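# Folding by Hand, Learned by Machine: Final Report for the Cluson Project

Our project started in July with a question that sounded much simpler than it was. If you want a two-armed robot to learn to fold a small piece of cloth, does it matter how the person showing it moves? Everyone on our team had a hunch that it did, and we each had a different hunch about why, so we spent the better part of the term finding out.

We named the project Cluson after the bus stop outside our lab building, mostly because we needed something to call the shared folder on the first day and it stuck.

## What we set out to do

The robot we had access to is the one in the Skellport teaching lab, which has two arms and simple two-finger grippers. Earlier student groups had taught it by steering the arms directly, and their reports all mention how slow and tiring that was. We wanted to try recording human hands instead and let the robot learn from those recordings. A person folding a cloth takes a few seconds and hardly thinks about it, so you can gather a lot of material in one afternoon (or so we told ourselves before the first afternoon).

We compared two ways of demonstrating. In the first, which we called "free," the person folded the cloth however they liked. In the second, "paced," the person paused for a beat at each of 3 points: after grasping, at the top of the fold, and just before letting go. Everything else stayed the same, including the cloth and the starting area on the table.

## Collecting the demonstrations

After throwing out the recordings where tracking was lost, we had 2,075 usable demonstrations, split nearly evenly between free and paced. Each one began with the cloth dropped from a low height so that it landed a little differently every time. We did not smooth it out first. We had tried that in our pilot, and the trained model was helpless as soon as it met a wrinkle.

The position of each hand came from the marker cubes, and the finger opening came from the sensors worn on the hand. We then lined up the two streams by time using a small program called Duma, which one of us had written for an earlier class and which needed a good deal more repair than its author had promised. Our biggest headache was a timing offset between the left and right hands. It was small enough that the plots looked fine, and we trained a whole model on the bad data before noticing that the robot's left arm always arrived at the corner slightly after it should have closed on it.

The other lesson was about posture. When the person leans in to see the cloth better, their head can come between the overhead camera and the cubes, and a lost marker in the middle of a fold ruins the whole recording.

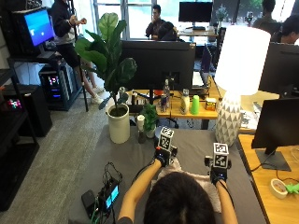 We dealt with this in the plainest way we could think of, by asking people to work at arm's length and giving them a short practice period before we kept anything. It felt fussy, and a few of our friends who came in to help on a Sunday told us so, but the share of recordings we had to discard dropped noticeably after that. We would suggest that any group following us do it from the very first session.

## What we found

The paced demonstrations did produce the better model, though the gap was smaller than we had hoped. Trained on paced data, the robot grasped the correct corner more reliably and was much less likely to let go early. Trained on free data, it moved more smoothly and finished sooner when things went well, but it had trouble recovering from a poor first grasp.

We repeated the training 5 times for each condition, starting from different random settings, and the order came out the same in every pair. We find that encouraging, while admitting that one cloth in one room is a narrow test.

We also used the Hong score, our lab's in-house measure of how square the final fold is. Here the two conditions were close to a tie. Pausing seems to help the robot get hold of the cloth and keep hold of it — it does very little for neatness.

## Limits and next steps

Every demonstrator was right-handed, and we only realized this when we were writing up. We also never tested thicker fabric, and our one short try with a dish towel went badly enough that we left it out of the results.

If we had another 2 months, we would mix free and paced recordings in different amounts and see whether a small share of paced ones is enough. They are more tedious to perform, and anything that spares the next group's patience would be welcome. The cleaned recordings, the repaired copy of Duma and our notes on the timing offset are all in the Cluson folder on the lab drive. Please read the notes before opening the recordings, as the earliest sessions still carry the uncorrected times.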